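June, quarter past 2 in the afternoon

Rice day again. I'm writing this with my feet up and a mug of tea going cold on the windowsill, and I can still smell starch on my sleeves, which I suppose is what I get for wearing the wool cardigan to cook in.

I'd meant to start early and of course I didn't. I went into Carkdale first for the long-grain, as the little shop at the bottom of our road only had the boil-in-the-bag sort, and then I got talking by the tills and missed the bus, and then it rained. So the bag came home inside my coat like a baby. A 2000 gram bag, far more than I need, but it was cheaper than two small ones and it keeps.

I washed it properly this time! Last month I was lazy and gave it one quick swish, and it came out like wallpaper paste. Today I kept going until I could see my fingers through the water, then left it in the sieve for 20 minutes while I hunted for the measuring cup. (It was in the peg basket. I have no memory of putting it there.) I've still not made my mind up about salt. Mum never used it and hers was always lovely, but mine tastes of nothing much without a pinch, so in it went.

The instruction booklet is a lost cause. It says to fill to the line, and there are lines all the way up, and none of them seem to have anything to do with the cup. I've pencilled my own sums inside the cupboard door instead - one and a quarter of water to one of rice, a splash less if it's been soaked. I also wrote "DON'T LIFT THE LID" and underlined it, and I did lift the lid, once, for a second.

While it was on I sorted out the spice drawer. Found three lots of turmeric and no cumin at all. I threw out a jar of something grey that had lost its label, and wiped down the runners, which were sticky with what I hope was honey. Then I wrote the list for Lesano, where I want to get a decent rice paddle at last - the one I've got has a melted corner from when I leant it on the hob, and it scratches about in the pot in a way that sets my teeth on edge.

I do like the bit when the lid is finally up and I can start on the bowls. I always take a small one first, before anyone's had a chance to ask for theirs.
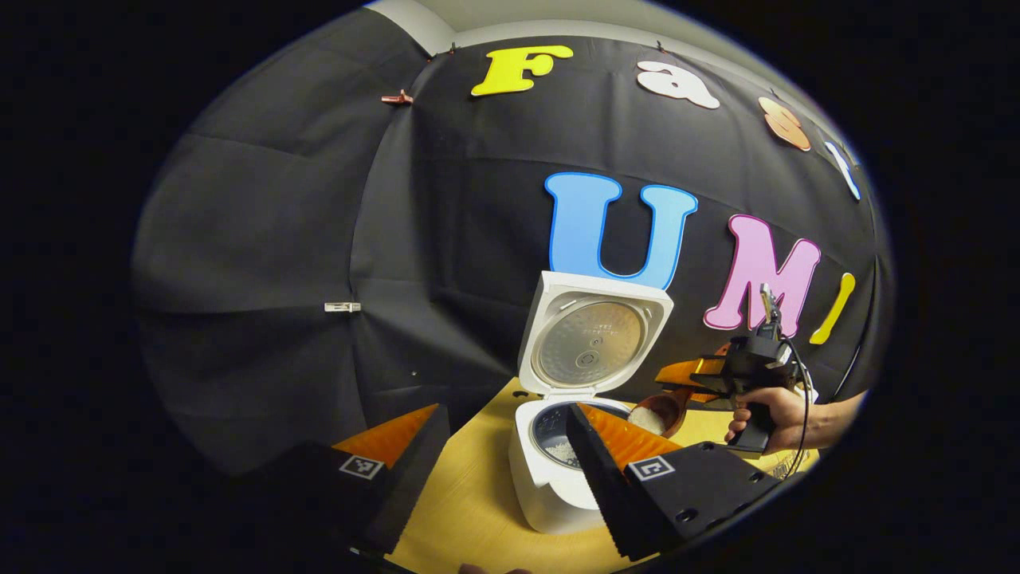
Enda says I should leave it to stand for 12 minutes before touching it, and that all my trouble with sticky clumps comes from being impatient with the spoon. Also that nonstick or no nonstick, the pot ought to be left to soak straight after, before the last grains set like gravel. Fair enough, I thought, and a bit much from a person who buys theirs ready cooked in a pouch.

I'll try the standing business next time. Tomorrow it's fried rice with the leftovers, peas and the end of the spring onions, and an egg if there's one left. Need to get it in the fridge before I sit here any longer. Must also ring about the gutter, and buy cumin.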